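July, by Bujar Jurić

Bench tips for people who now share a bench

Since the arm arrived at our Clunddale shop, my job has gone from picking up parts to picking up after the thing that picks up parts. A few habits help.

Mark its reach on the tabletop with tape and keep your elbows on your own side. Tie back loose wires before the shift, and leave slack at the joints or you'll be replacing them by Sunday.

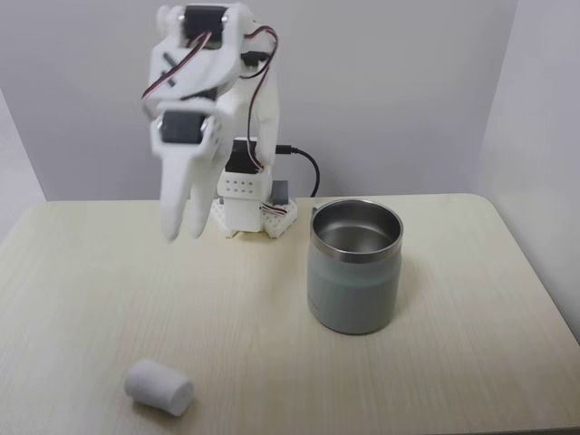 Drinks with lids, please. Spyros disagrees, and Spyros buys his own keyboards.

Write down every stop, even the silly ones. We logged 40 in the first month, and the list got us 2 extra breaks and a proper stool. Let whoever did the job by hand set the pace, too. They know which parts roll.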